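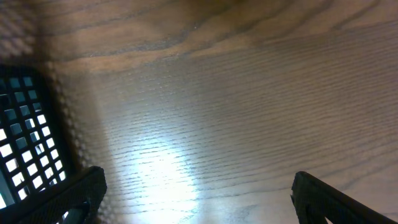
The view between the fingertips, with the grip open over the tabletop.

Nevlow Two-Arm Table Set

The Nevlow is a pair of small arms for people who want to find out how much of the daily tidying a machine can take on. We build it at Remlow, and the chore we keep coming back to is cutlery. Forks in one tray, spoons in the other. A four-year-old can do it, and it is still wonderfully hard for a robot!

Plastic utensils are thin, light and pale, and they lie nearly flat. The fingers have to come down almost to the wood before they close, and a shiny tabletop throws light straight back at the wrist camera. Then there are the tray walls to clear on the way over – mesh, clear plastic, whatever you own.

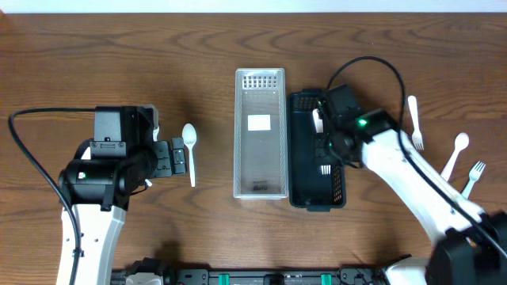
One arm over the black caddy, the other beside a spoon, with more forks and a spoon still out on the table.

Can it do your chores yet?

Some of them, slowly. Wahyudi Kwok runs our bench tests, and his rule is that a chore counts when you can leave the room. By that rule, sorting 13 pieces of mixed cutlery isn't there. A short run of 3 or 4 pieces is getting close, and in May we saw enough good ones to be very excited about the new finger pads. Folding cloth is further off. Wet dishes we don't recommend at all.

Tiina Kemppainen tried the set on small parts in the Brollano workshop (washers, clips, short screws) and had better luck there, mostly with parts that stand up a little from the bench. Flat washers beat her every time.

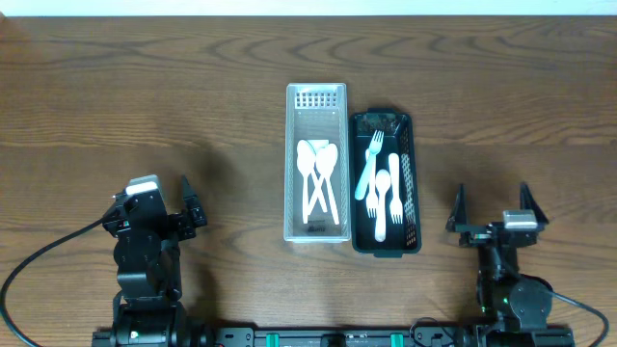 What you get

Two arms with two-finger grippers
Mounting rail for the near edge of the table
Wrist camera and cables
Spare finger pads, textured
Setup guide by Colette Aubert, 30 pages

Trays and utensils are not included – use the ones from your own drawer, they make a better test. The guide was last revised Jun 1, 2019.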